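Stop picking grippers by the spec sheet

I spent most of March comparing two grippers, the Dedum and the Vellarer, and I've come out of it a bit grumpy about how people shop for these things. Everybody asks about grip force first. I did too! Then I ran both of them in simulation on dull household jobs, and force barely came up.

What came up was shape. A pen lying flat is a nasty little problem. The Dedum has thick, padded fingertips that I love on a mug, but on a pen they hit the tabletop before they get low enough to pinch anything. The Vellarer's thin tips slide right under -- and then they wobble on anything round. I gave each one 30 tries per object with the same Ojo controller, and the pen alone changed my mind about which one I'd buy.

My favorite test layout is the plainest one in the set: a cabinet with a cup, a shallow bowl and one skinny thing lying flat on top. The drawers have no handles either, so if you want to be mean to your gripper you can ask it to open one.
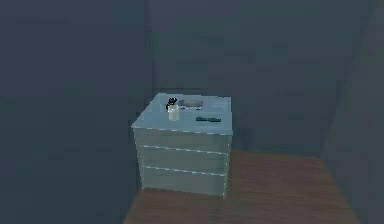 Simulation flatters everybody, a reader from Nornbridge wrote to me after my last post, and a fingertip that slides neatly under a pen on screen will just push the real one onto the floor. Fair enough. Friction in these setups is a guess, and I've been burned by mine (I once had a bowl stick to a finger like it was glued there).

Still, I'd take a rough simulated test on boring objects over a page of numbers any day. It cost me 16 evenings and no broken parts. The nicer of the two grippers runs some 2000 dollars, so I'd like to find out that it can't pick up a pen before I pay for it.

For now I'm leaning Vellarer, with softer tips if I can find a set that fits. The drawers I'm saving for next month.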